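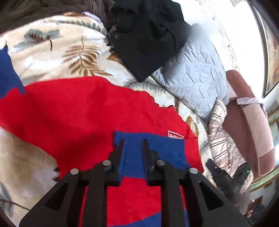 Figure 3. Grasp on the blue ribbed fabric of a red knitted garment, as recorded by the gripper camera.

4.2 Garments on soft surfaces

The Loreck set contains 170 demonstrations of garment handling, recorded in homes with hand-held grippers. We held out 20 of them for testing. Most earlier work on folding uses a flat table in a single color. In our recordings the garment often lies on bedding that is itself soft and patterned, and a grasp can pick up both layers. Hoxha and Dekker labeled the first contact point in each demonstration by hand. 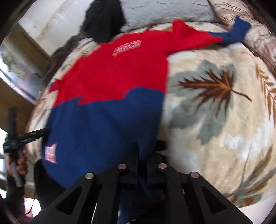

Our grasp predictor takes one wide-angle image and returns a contact point and a closing direction. It was trained for 56 epochs with a batch size of 8. Lens distortion was left uncorrected, so straight edges near the border appear bent. Color alone is a weak cue for this task. The red and navy parts of a sweater stand out well against a cream blanket, but the leaf print beside it has strong edges of its own, and the baseline sometimes placed its contact point on such a print. Motion blur softens the edges of the knit as well. We therefore kept blurred images in the training set and gave them the same weight as sharp ones. Results by fabric type are listed in Table 2.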